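Collecting Demonstrations in Simulation: FAQ
Updated November 14, 2022

How many demonstrations does a task need?
Plan on 183 for cup stacking. Simpler Drolska tasks need 70.

Does every run start the same way?
No. Cup positions change with each reset. A cup may start on its side.

Which views are saved?
A wide view of the table and a close view at the gripper. 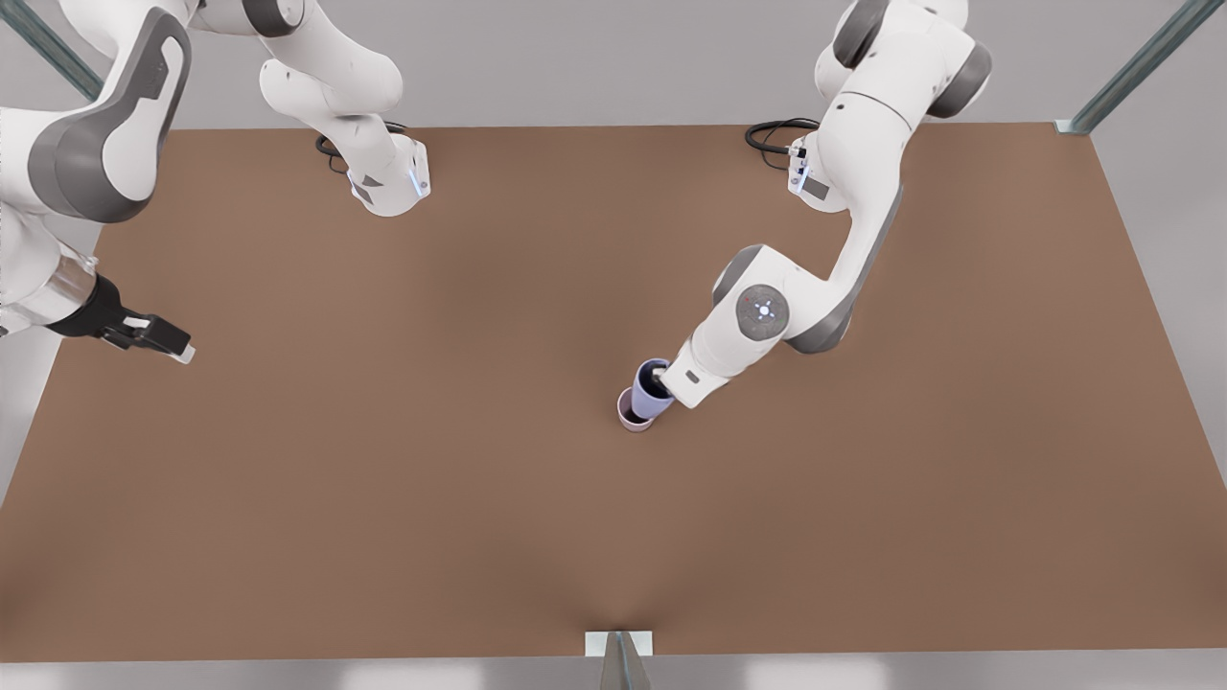
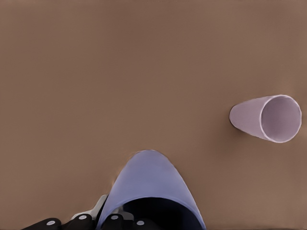

Simulated cups and grippers on the brown table.

Can I keep a run if I drop a cup?
Yes, if you pick it up and finish the task. Mark it "recovered" in Wolar before you upload.

How long can a run be?
20 seconds. Longer runs are rejected at upload.

Do I need to use both arms?
Only if the task sheet says so. Park the other arm clear of the cups.

When can I take a break?
After every 10 runs. Save first.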